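# Clendness Household Words

A small, friendly word list of the things people say about their homes, gathered by Ritu Pathak and Gert Joubert and kept tidy (most weeks) by Jennylyn Quiambao.

## What you get

Clendness is a plain text collection of 655 short entries. Every entry is a word or saying that somebody uses at home, with the meaning in their own words, the part of the country they learned it in, and a note on who in the family said it first. We started it because Ritu's aunt called the drawer under the oven "the hush," and we wanted to know who else did. So far it's just her, but we did find 20 other names for the same drawer, and they are all in here.

## Files

- `entries.tsv` – the full list, one entry per line
- `places.tsv` – region names and the spellings we settled on
- `notes.md` – Gert's longer notes, which wander a bit but are worth your time

## Columns

`word`, `meaning`, `region`, `said_by`, `first_heard`, `checked`

The `checked` column holds the initials of whoever read the entry last. If it's blank, please treat the spelling as a best guess – a lot of these words had never been written down before they reached us. 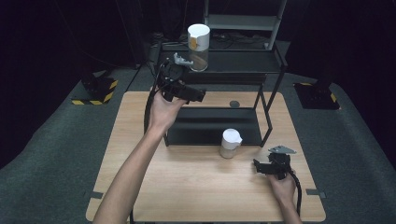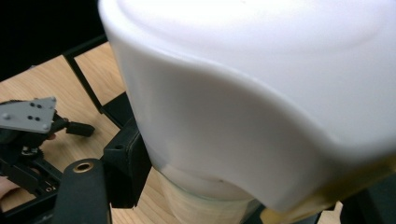
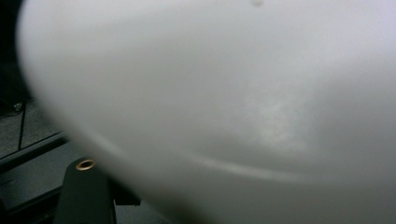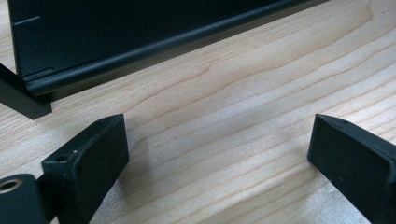

Table words are the biggest group in the list, and the one we get the most mail about. People have names for the good side of a table, for the seat closest to the stove, and for the crumbs that settle in the crack where the leaf goes in. Sneha Chaudhary sent us "rivering," which in her family means running a finger along the grain while you wait for supper, and the pale tabletop in the last picture, with its long wavy lines and the bands curving across the middle, would be a fine one for it. Her entry is filed under `rivering`, with "to river" as a second form. We'd dearly love more words like it, so if your grandmother had one, write it down tonight and send it along.

## Known gaps

Two regions have only 5 entries each, and we know that's thin. Words for attics are scarce too, and Gert would like it noted that he has asked everybody he knows. Some of the `first_heard` years come from memory and may be off by a good deal.

## Using the list

Copy it, print it, read it aloud at dinner, whatever suits you. If you publish something from it, please keep the `said_by` column with the words. Those folks were generous with us, and they like to see their names.

The next round of entries goes in this April.

Related lists

- Virkuvlow Kitchen Sayings
- Ulloa Garden and Porch Terms
- Gevmont Nicknames for Weather

Contact: Jennylyn Quiambao | © Clendness | Last updated Mar 20, 2026 | Back to top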